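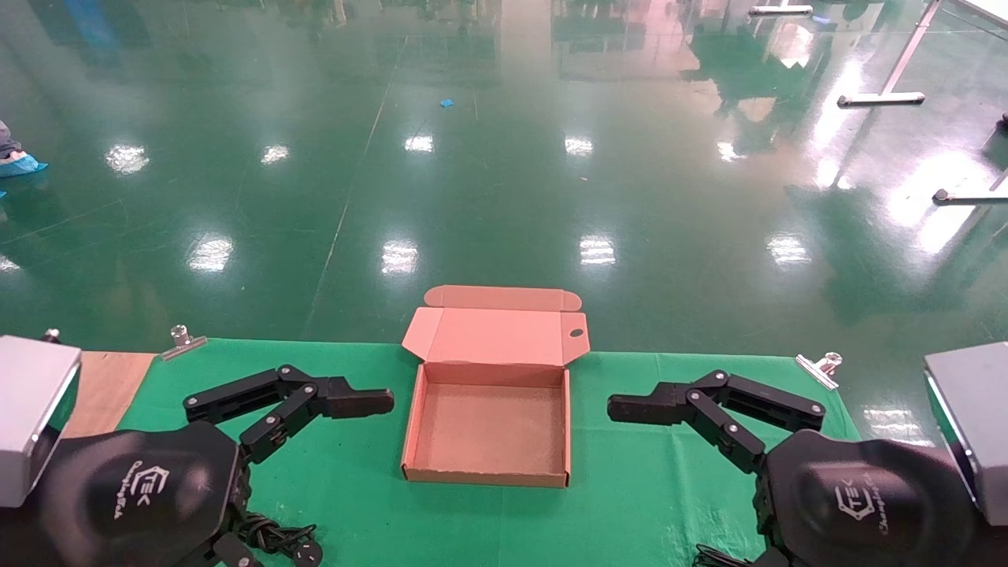 How long a gap do massage therapists need between clients to keep their hands free of pain through a working day?

Most of the therapists in this study did well with a gap of 16 minutes, provided that they spent part of it sitting down and did not use all of it to change the table. Shorter gaps were tolerated in the morning but were linked to more thumb and wrist pain by late afternoon.

4. Results and discussion

4.1 Participation

We recruited 33 therapists from clinics in Berkton and Finada. All of them gave full-body massage as their main work, and 19 worked alone in a single treatment room. The others shared rooms with colleagues and had someone else at the front desk. Between them they returned diary entries for 800 sessions. An entry was kept if the start time, the finish time and both pain scores were filled in. Entries with a missing score were sent back once with a short reminder, and were dropped if they came back incomplete a second time.

Diary sheets were supplied on paper. An electronic version was tried during the pilot, but therapists with oil on their hands disliked using a phone between clients and tended to fill in the whole day's scores at closing time. The paper sheets were completed sooner after each session. A hinged-lid cardboard mailer of the sort suited to flat sheets is shown open in Figure 3.

4.2 Gap length and pain

Pain was scored separately for the thumbs, the wrists and the lower back. Thumb pain rose most steadily over the day. It was lowest before the first client and highest after the last, and the rise was steeper on days with short gaps. Wrist pain followed the same pattern, though less clearly. Lower back pain did not follow it at all – it varied more between therapists than between times of day, and seemed to depend on table height and on how long the therapist had been in the job.

The type of treatment mattered as well. Deep tissue work was followed by higher thumb scores than relaxation massage of the same length. Where two deep tissue sessions were booked one after the other, the scores after the second were higher again, even when the gap between them was a long one. Several therapists at the Finada clinics already avoided booking these sessions in pairs. Their late afternoon scores were lower than those of colleagues who took bookings in whatever order they came.

4.3 What therapists did in the gap

The diary asked for the main activity in each gap. Changing the linen was the most common answer, followed by talking to the client about their next booking, then writing notes. Sitting down was recorded far less often. Therapists working alone sat down least, as they also had to answer the door and take payment.

Linen changes involve gripping and pulling, and they load the same joints as the massage itself. For this reason a gap filled wholly with room work should not be counted as rest. Clinics using the Coseo booking system could block out a set time after each appointment, but the block was usually labelled as cleaning time and was treated that way. One clinic split the block into two parts, and its therapists recorded sitting down more often afterwards. The numbers are too small for us to say more than that.

4.4 Comparison with earlier guidance

The Shawky handbook, which many of our participants had used in training, advises a fixed gap after every client. Our results give some support to this for mixed days. They suggest that a fixed gap is less useful on days made up mainly of deep tissue work, when the order of bookings seems to matter at least as much. A therapist with some control over the diary could place a lighter session after each heavy one and keep the same number of clients.

4.5 Limits

Pain scores were given by the therapists themselves, who knew what the study was about. Those with sore hands may have been more willing to take part. We did not measure grip strength, and we did not ask about work outside the clinic, although a few participants mentioned gardening and childcare in the comments box. The study ran from January to March, a quiet period for most of the clinics, and the diaries may understate how short the gaps become in busier months. We plan to repeat the diary in December, when gift voucher bookings are at their highest.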